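The plate went through the sink again

I have spent most of July teaching a simulated arm to take a plate out of a simulated sink. My real sink, which is four steps from my desk, has had a pan soaking in it since the weekend. I mention this so you know what kind of person is giving advice here.

The task is called Limeck, after nothing I can remember. The robot reaches into the basin, pinches the plate by its rim, lifts, and puts the plate on the counter. I had it working fine in Gruvari, the simulator I use because it's free and because I've already learned where all its bugs live. Or most of them.

Then I left a batch running overnight, 2000 episodes, and went to bed feeling like an industrialist. In the morning the success rate was 68 percent, down from something I'd been bragging about. So I made coffee and started watching the failures, a deeply boring way to spend a morning until you hit the good ones.

The first few were ordinary. The fingers closed on nothing, or the arm dithered over the faucet and ran out the clock. Then came one where the gripper pressed down on the rim, the plate shivered, and it went straight through the bottom of the basin and kept going. I checked the logged height at the end of the episode. It was a very large negative number. Somewhere under that kitchen there is a plate still falling, and the success checker had marked the run as a pass.

Yes, a pass. The check I'd written asked whether the plate was no longer in the sink. It was no longer in the sink! I can't fault the logic.
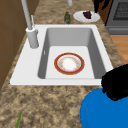 The red-rimmed plate in the basin, gripper over by the front right corner.

I went hunting for the cause and lost an afternoon to the wrong suspect. I was sure it was the plate's collision shape, so I rebuilt that from scratch, reran the bad episodes, and watched my lovely new plate drop through the floor just like the old one.

The real trouble was the basin. Its floor, as far as the physics was concerned, was a sheet thinner than the distance the plate could travel in one time step when the arm was really leaning on it. One step the plate is above the sheet, the next step it's below, and the solver, asked to sort this out, shoves it the rest of the way. I'd raised the arm's force limit by a factor of 7 back in the spring, to fix a slipping problem, and had left myself a comment that said "temporary."

What I changed, for anyone with the same setup:

The basin floor is now a thick block that sticks out underneath where you can't see it. It's ugly if you put the camera under the counter, so don't.

There are 5 physics substeps per control step, up from one. Everything runs slower and I have made my peace with it.

The force limit is back where it was, and the slipping is back too. I'm handling that with friction this time, like an adult.

The success check now wants the plate resting on the counter, and any episode where an object ends up below the floor gets thrown out and written to a separate log.

That last log is the one I should have had from the beginning. I ran it over my older Bromcombe tasks, the cupboard and drawer ones, and found a few mugs in there that had left the building months ago. Those numbers are going to need redoing, and I've taken the chart off the project page until they are.

I still haven't looked at the force limit in the Verbeke scenes. I copied those settings from this one, comment and all.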